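4.3 Recording demonstrations with the hand-held grippers

This section covers recording of two-handed demonstrations for the Trillton task set. It assumes that both grippers have been assembled and calibrated as described in sections 3 and 4.1, and that the host is running the Kairys recorder. The procedure was last revised Mar 12, 2018 by Josefien Van Acker and Ruben Kramer.

Before you start

Check that the marker cubes are seated flat and that all printed faces are clean. A cube that has been removed and refitted must be calibrated again, even if it went back on in the same orientation. Gripper pose is computed from the cube faces alone, and a small tilt at the cube becomes a large error at the fingertips.

Wear dark, plain sleeves or push the sleeves up past the wrist. Do not wear printed fabric with square patterns.

Procedure

1. Start the recorder and enter the operator code, task code and station code. Leave the notes field blank unless the station layout has changed.

2. Hold both grippers in front of you at chest height with the cubes facing the head camera. Wait until both status fields read TRACKED.

3. Open and close each gripper fully, twice. The recorder uses these strokes to set the opening range for the episode.

4. Place the objects for the task according to the layout card. For sink tasks, the object may lie in any part of the tray, including against the back edge.

5. Press the pedal once. Wait for the tone before moving.

6. Reach for the object with the assigned hand. Keep the other gripper raised and in view, even if the task does not call for it. An episode with one gripper out of view for more than 90 consecutive samples is marked partial.

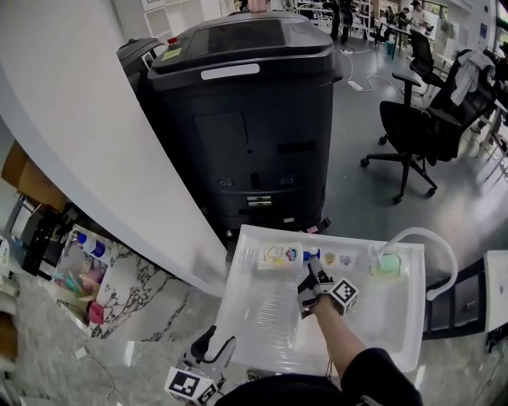

7. Close the fingers until the object is held, then pause briefly before lifting. The segmentation step looks for this pause. If it is missing, the grasp and the lift are merged into one segment and the episode drops out of the grasp comparison.

8. Complete the task, open both grippers, and return to the chest-height position from step 2.

9. Press the pedal again to stop. Enter the outcome (1 = complete, 0 = failed). Failed episodes are kept. Do not delete them or record over them.

Note: Grasping a bottle by its pump head is permitted and is logged as a separate grasp class. Earlier versions of this guide told operators to grasp the body only. Episodes recorded under that rule carry the prefix SK and should not be pooled with later ones.

Note: People and furniture in the background do not need to be cleared. The method is intended to work in ordinary rooms -- see the results below.

CAUTION: Keep the cubes out of running water. The printed faces swell at the edges and corner detection degrades before any damage can be seen.

CAUTION: Do not drive a mobile base while an operator is recording at a station next to it.

Reference results

The February collection at the Misamstead site gave 2511 accepted episodes. Of these, 585 were sink tasks, and 161 of the sink tasks used the pump-head grasp. Kuo-hua Kan trained the policy with and without the pump-head class. Leaving it out lowered success on upright bottles only slightly, but the policy then failed on most bottles lying on their side. The effect did not appear in the countertop tasks.

Oľga Vávra's analysis scripts are in the Skesden repository under /grasp_class. Run them on the exported files, with partial episodes excluded. Export is described in section 4.4.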